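Ticket 2526 - Dishwasher stops mid-cycle, error 4
2 min read

Opened 10th September. The Filali dishwasher in the Samard unit fills, runs for a few minutes, then stops and shows error 4. Tenant has reset it at the breaker. Same result.

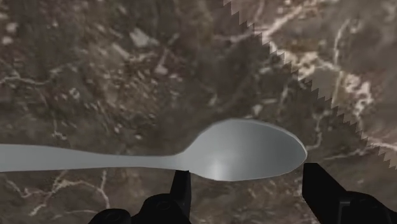
Filter pulled and rinsed. Drain hose checked for kinks, none found. Ran a short cycle with the racks out - stopped at the same point. Error 4 is listed in the manual as a drain fault.

Took off the kick plate and tested the drain pump. No continuity across the winding. The pump was last replaced in March, so it should still be under the Sornov parts warranty. 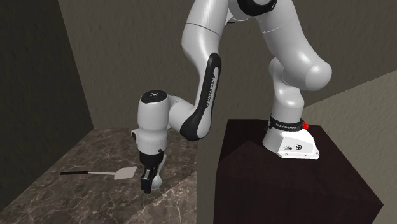 Claim sent to Sornov with the March invoice. Replacement pump ordered through Ikport. Water shut off at the valve under the sink until the part arrives. Tenant told to wash by hand for now.

Status: waiting on part.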